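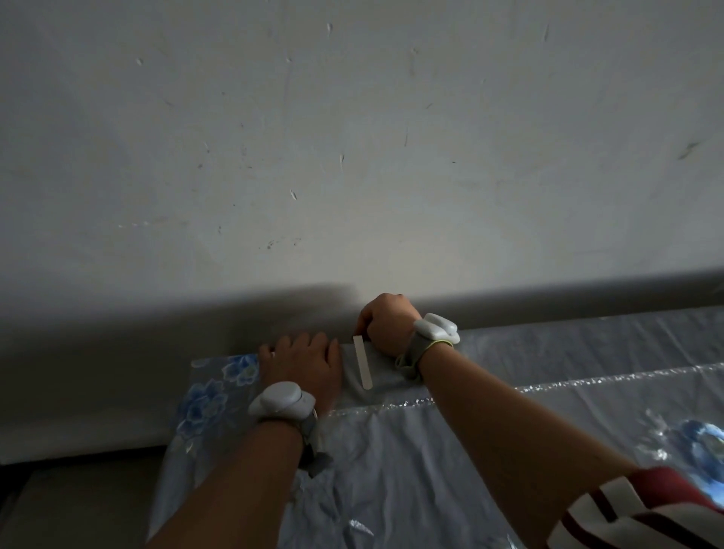 Student robotics club opens its household handling recordings to other schools

Welville, March — The Irnora student robotics club has completed the first set of recordings in its household handling project, which gathers first-person examples of small manual tasks for training a two-armed robot. The set holds 1,927 clips, of which 1,090 have been checked and labelled by club members. The target for the school year is 2,000.

Each clip pairs video from head height with motion data from 2 wrist units, one on each arm. Tasks are short and are done at ordinary speed: flattening a cover, holding a thin stick upright, gripping a metal part on a table. Coverings were chosen for their difficulty. Creased plastic film and glossy satin both reflect light unevenly, and printed or embroidered flowers give the tracking software repeated patterns that it can confuse with one another.
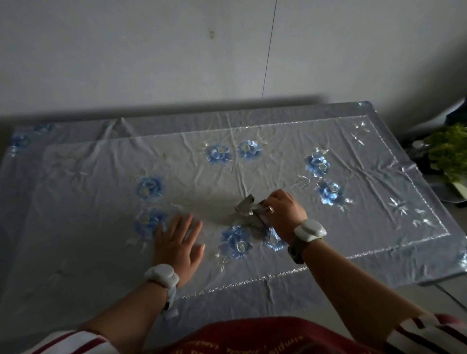 Labels record which hand is holding the material still and which is working, together with the start and end of each grip. Clips in which the two sensor streams drift apart are set aside and repeated.

"The holding hand was missing from our first labelling scheme," said Krisztina Hegyi, who supervises the club. "The model then learned to move one arm and leave the other idle. We rewrote the scheme in the second month — it cost us most of the early labels."

The club will use the checked clips in the manipulation class of the Bostska schools competition. Schools wishing to use the recordings may apply to the club through the Irnora school office. The labelling guide is supplied with the data.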